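Werkstattbuch, April, kurz nach 20 Uhr

So, endlich mal wieder Zeit zum Aufschreiben. Die Indigoküpe lebt! Nach dem Umsetzen am Montagetisch war sie ja zwei Tage lang beleidigt: trübe, graublau, kaum Blume obendrauf und ein Geruch, den ich lieber nicht genauer beschreibe. Heute früh dann gelbgrün, mit kupfrigem Häutchen, genau wie sie soll. Ich hab mich so gefreut, dass ich gleich Cengiz angerufen habe (Cengiz Saraç, für alle, die später hier lesen, der hat mir damals das Rezept mit der Kleie abgeschrieben). Er meinte, ich soll bloß nicht sofort alles reinhängen. Hab ich natürlich trotzdem fast gemacht.

Angesetzt wie gehabt: Indigo von Yazıcı, Krapp, Weizenkleie, Soda. Den Kalk hab ich weggelassen, der Rest im Sack war klumpig und ich trau ihm nicht mehr. Stoff ist der Leinenrest von Dilau, 998 Gramm trocken gewogen, vorher ausgekocht und über Nacht im Wasser.

Erster Zug: zu hell. Zweiter Zug nach dem Lüften schon schön, so ein mittleres Jeansblau, aber an der Falte streifig. Mein Fehler, ich hab den Stoff unter der Oberfläche zu wenig bewegt und dann auch noch mit zu viel Luft rausgezogen. Beim dritten hab ich langsam gearbeitet, am Rand abgestreift, nichts tropfen lassen, und siehe da, viel gleichmäßiger. Zwischen den Zügen jeweils etwa 22 Minuten an der Luft.

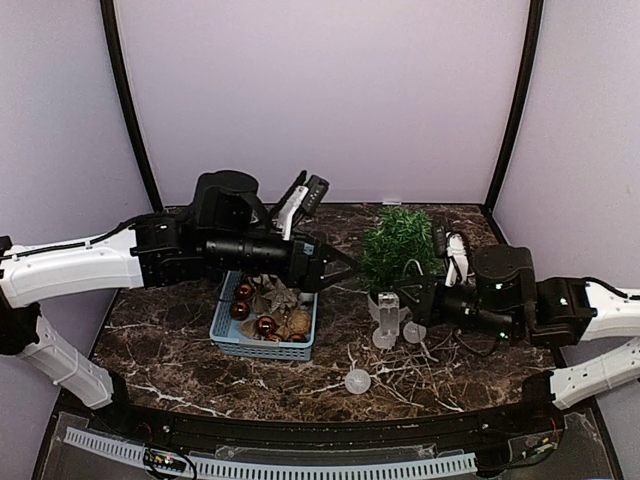 Dunkelbraune Marmorplatte mit weißen Adern, dazu die Topfpflanze.

Die Adern gehen mir seitdem nicht aus dem Kopf. So was müsste doch mit Reservepaste gehen, Reisstärke mit Kleie, dünn mit der Spritztülle aufgetragen und dann nur kurz in die Küpe, damit sich nichts ablöst. Auf dem Probeläppchen war die Paste zu weich und ist an den Rändern verlaufen. Nächstes Mal länger dämpfen und über Nacht trocknen lassen, dann erst färben. Und die Hirschhaarbürste suchen, die liegt irgendwo bei den Plovel-Kisten.
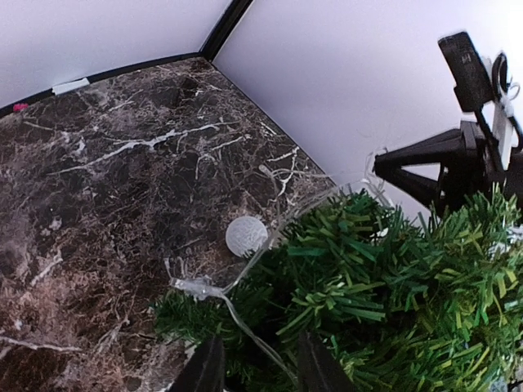
Weiße Wandflächen in der Ecke, auf der schwarzen Leiste ein Stück weißes Klebeband.

Noch offen: Die Seidenprobe von Javon (Partie 2857) nimmt das Blau viel schneller an als das Leinen, wird beim Ausspülen aber fleckig. Vielleicht ist noch Bast drin? Muss ich nochmal entbasten, mit milder Seife, und diesmal die Temperatur mitschreiben. Küpe für heute mit einer Handvoll Kleie gefüttert, umgerührt, Deckel drauf. Wer morgen als Erstes da ist, bitte nur pH messen und nicht rühren!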